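3.2 Sorting small hardware into a divided box

Small fasteners are a delight to study. A nut and a washer can share a bore and still want quite different handling, and a box with cells makes every choice plain to see. In the Skergate setting we used a hinged organiser on a marble top.

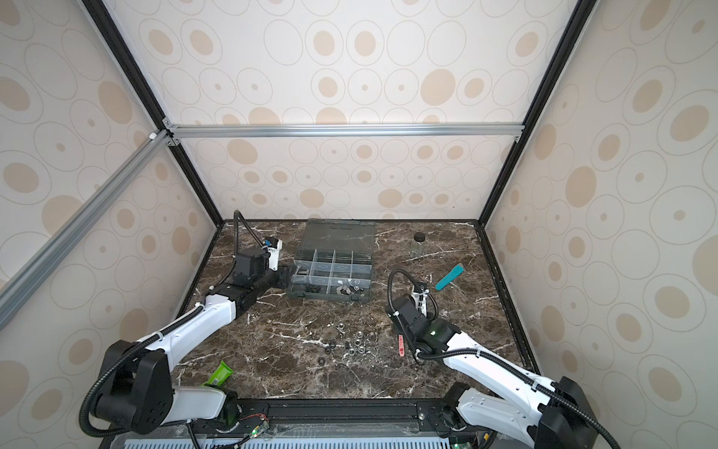 Figure 3. The organiser with its lid open; nuts and washers lie in the front compartments.

Wing nuts were our favourite parts by far! Their flat wings catch the light and give an easy hold, but they also lean on one another, so a cluster of three takes up far more of a cell than its weight suggests. 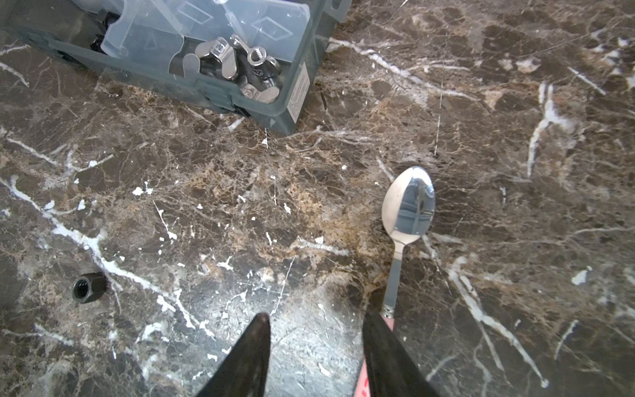 Plain round nuts are fussier, as they tip over and roll. Of the 385 placements in the Skinis list, 381 could be scored from the notes alone, and most of the lively debate was over parts of this kind. We scored each by its final cell and ignored the way up it lay.

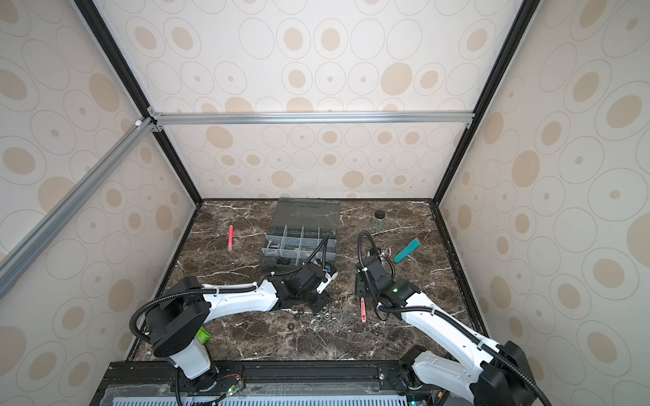 Figure 4. Organiser, red marker and lidded glass jar on the marble top.

Other objects share the surface with the box. We like this very much, as real benches are seldom bare, and the Plurnix labels treat such things as neighbours with no cell of their own.

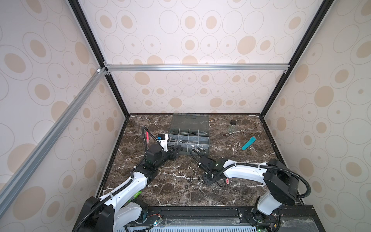

3.3 Choice of cell

Cells were assigned by part type, following the Paisan scheme with 5 classes.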